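January, 14:20. Floltico tube set, export pass

Picked up where Szymon stopped. The master file now holds 20 tubes: 12 from the Farkerov sheet, the rest redrawn. All on transparent ground, trimmed to the pixel, saved one layer per tube.

Edge halo. Halina Pawlak reported a pale fringe on the ivy and bramble tubes when placed over dark backgrounds. Confirmed at 100 percent zoom. The fringe comes from the old white matte, not from the brush. Ran Remove White Matte, then contracted the selection by one pixel on the worst leaves. Ivy is clean. Bramble still shows a light line on the thorns and needs hand erasing.

Shadows. Decided to ship them on a separate layer. Merged shadows fix the light direction and the user can't turn the tube without it looking wrong. Soft shadow, multiply, 20 percent opacity. Anything heavier muddies the plum and rust colors. 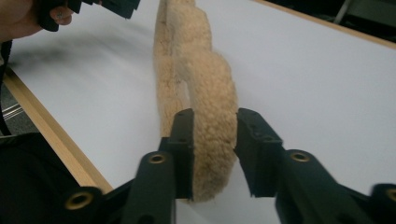
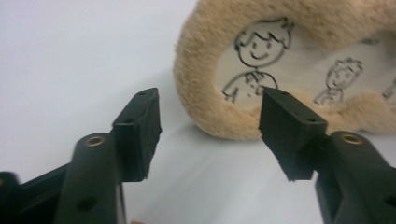

Recolor test. Hue shift on the green set gives acceptable teal and blue. Autumn shades do not work from a plain hue shift: the midtones go flat and the veins disappear. Used a gradient map on the leaf layer with the stem masked out. Saved the map as Kaczmarczyk warm 2. The first version clipped the highlights, do not use it.

File naming. Szymon Szulc had spaces and capitals in some names, and the batch script skipped those without an error. Renamed everything to lowercase with hyphens. Script now logs skipped files.

Preview sheet. Four columns, checker background, name under each tube. The Flornon template crops the long hanging vines, so those go on their own row at reduced scale. Put the scale in the caption or users will think the files are small.

Open:
bramble thorns, hand erase
long vine row, captions
ask Halina which dark background she used, mine is a flat navy and hers looked textured
check the terms text in the zip, the old one still mentions the previous set

Stopped 17:45. Working copy is on the shared drive, export folder not synced yet.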